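Notebook, coatings bench
December, started 09:40

Continuing the adhesion work on the white topcoat over grey moulded panels. Two primers under comparison: Cekuria (water-based, the one we have been using since the spring) and Derkach (solvent-based, supplied by Skodent as a trial tin). Topcoat from the same batch throughout, batch 2732. Bohdana mixed both primers and signed the sheet.

Panel preparation
16 panels, eight per primer. Degreased with isopropanol, wiped in one direction, left to flash off. Half of each set abraded with grey pad, half left as moulded. Roksolana has pointed out that the as-moulded panels still carry release agent near the gate end, so I have marked the gate end on the back in pencil and will keep the cuts away from it.

Film build
Measured on a witness strip, as the gauge does not read on plastic. The Derkach strip came out thicker than the Cekuria one at the same number of passes. Gun settings were unchanged, so it is probably viscosity. Thinning ratio to be checked against the data sheet before the next round. I would not compare abrasion figures between the two primers until this is sorted out.

Cross-cut
Six blades, 2 mm spacing, tape pulled back at a low angle. Abraded panels: clean edges on both primers, nothing on the tape. As moulded: Cekuria lost small flakes at the intersections on three panels. Derkach lost flakes on one, and that one has a visible run near the cut, so treat it as doubtful. Lesia read the panels without knowing which was which and her grades agree with mine except for one Cekuria panel, where she was a grade harsher. I have entered hers.

Abrasion
500 cycles per panel, medium wheel, debris brushed off at the halfway stop. The first panel was run with the wrong weight on the left arm. Discarded, spare used in its place. No break-through to substrate on any abraded panel. On the as-moulded set the coating came away in flakes at the edge of the track – poor adhesion again, since an adhering film ought to wear thin first.

Wear in use
Valentyna asked whether the bench results look anything like what happens to a coated part that is handled and knocked. Reference for the discussion is the divider in the grey bin: whitish on the upper part, a broad dark grey patch with ragged edges lower down, vertical scratches, flecks of coating missing. The ragged boundary is closer to our as-moulded panels than to the abraded ones. I do not know what primer is under it, if any, so it goes no further than a comparison by eye. 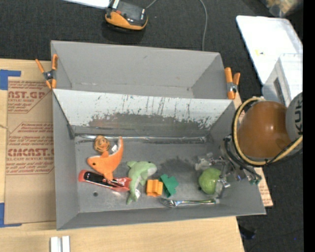 To do
Repeat the as-moulded set with matched film build.
Ask Stullard for the release agent type and whether they can mould a few panels without it.
Humidity cabinet is booked by Linnea until she finishes the sealant run. Ask her for the bottom shelf.
New tape. The current roll is near the end and the last few pulls felt weak.
Derkach tin to go back in the solvent cupboard, lid taped. 16:20, bench wiped down, wheels re-dressed.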